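Justinas Uibo on Pattern Cutting, Slow Fabric and Leaving the Touring Wardrobe

After 3 years in charge of costumes for the dance company Lill, Justinas Uibo has gone back to making clothes that stay in one place. His label, Uvamier, opened a workroom in Tultside in July and is now selling its second collection, a group of coats and wide trousers cut from undyed wool.

Uibo trained as a pattern cutter and still describes himself as one. He drafts every block by hand on card, then has it digitized for grading. The collection uses 60 pattern pieces in total, a figure he keeps low on purpose.

"A coat has a fixed number of problems," he said. "The sleeve head, the collar stand, the front edge. If the pattern is right, the cloth does most of the work. If it is wrong, you add seams to hide it, and every seam costs money and adds weight."

The wool comes from Flivitz, a mill that weaves in short runs and does not hold stock. Uibo orders it at a weight most tailors would keep for upholstery. It is steamed twice and left flat overnight before cutting. Shrinkage on the first batch was uneven across the width, and he recut the sleeves with the grain turned slightly off the straight to compensate. The later batches have been stable.

Work for the stage taught him to build garments that could be repaired in an interval. Seam allowances on the Lill costumes were left wide, and fastenings were placed where a dresser could reach them in the dark. Some of that has carried over. The Uvamier coats have linings that can be taken out by opening one seam at the hem.

"Dancers are hard on clothes in ways that customers are not," Uibo said. "They sweat through the underarm and they pull across the back. A person who walks to an office wears out the pocket edge and the cuff. I had to relearn where to put the reinforcement."

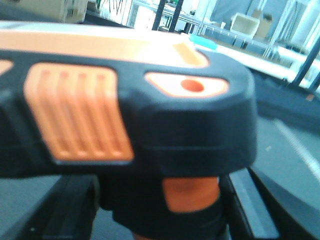
Black housing, ribbed orange grip.

The move to ready-to-wear was slower than he planned. He had expected to show a first collection within a year of leaving the company, but the sample stage ran long and the shoes he wanted were dropped. The first collection was 40 pieces, sold by appointment. Orders were filled in the sequence they came in, with no deposit taken, a practice he has since given up.

"I was paying for cloth and waiting for people to make up their minds," he said. "Now it is half at the fitting and half on delivery. The customers did not object. I think they were surprised I had not asked before."

The long coat, the most expensive item, is priced at 3,490. Uibo puts most of that down to labor. The collar is pad-stitched by hand, and the front canvas is basted in before it is machined at the edge. He has tested a fused version and found that it held its shape on the stand but went stiff at the lapel after cleaning.

He still takes on stage work when the schedule allows. Lill is reviving a piece he dressed in his second season there, and he has agreed to remake the skirts in a lighter cloth – the original weight slowed the turns, according to the dancers. He will not travel with the production.

Asked whether he misses the touring life, he took some time to answer. "I miss the fittings," he said. "You see the garment move at full speed, from close up, and the faults show at once. In the workroom a customer stands still and looks in the mirror. I ask them to sit down, reach for something, put on a bag. Most people are embarrassed by it, but I need to see the back."

Uvamier plans a smaller group of shirts next, in a cotton that Flivitz is weaving for the first time. The collar pattern is finished. The cuff, he said, is on its fourth version and still too deep.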